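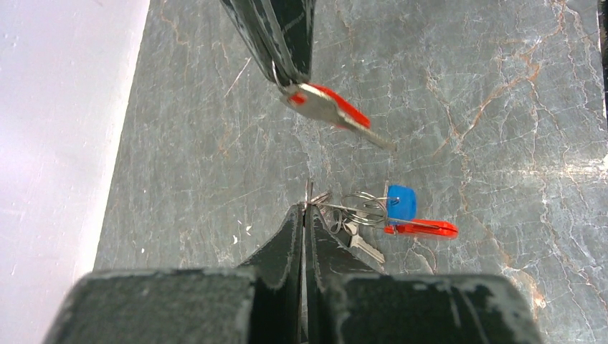
Presenter wanted, Sunday folk and old-time music programme
Sonddale Community Radio

We need someone to take over the two-hour Sunday evening slot from March. Silvan Bachmann is giving it up after 16 years and wants his weekends back.

Please read all of this before you write to us. Last time we advertised a programme we had 70 replies, most of them from people who wanted to start a podcast and thought we might pay for the microphone. We won't.

The job is to choose, introduce and play records, mostly folk, some early country, and whatever else you can defend. The station library holds 771 folk LPs and you will be expected to use it. We are doubtful about playlists put together by software and more doubtful about presenters who say they have "eclectic taste". Tell us which ten records you would play in your first hour and why the third one follows the second.

You will need to:
- be in the Nudmont studio by 5.30 pm every Sunday, on air at 6
- drive your own desk (we can teach you, it takes two or three evenings)
- fill in the music returns the same night
- read out the local notices without sighing
- do one live session a month with a visiting singer or band

Previous radio work is fine but we don't set much store by it. Some of our worst demos came from people with long CVs. A good speaking voice matters less than knowing when to stop speaking.

Pay is a flat fee of £70 per programme plus bus fare. There is no "exposure". The audience is small, and we don't believe the figure in the last listener survey either. They do write in if you get a tune's name wrong.

The first three months are a trial on both sides. If it isn't working we will say so, and we'd expect the same from you.

To apply, send your ten records and a recording of yourself talking for no more than four minutes, no music beds, no jingles, to Seung-woo Seo, Programmes, Sonddale Community Radio, PO Box 1101, Nudmont. CDs and memory sticks both accepted. Links that need a password will not be opened.

Shortlisted people will be rung on a Monday.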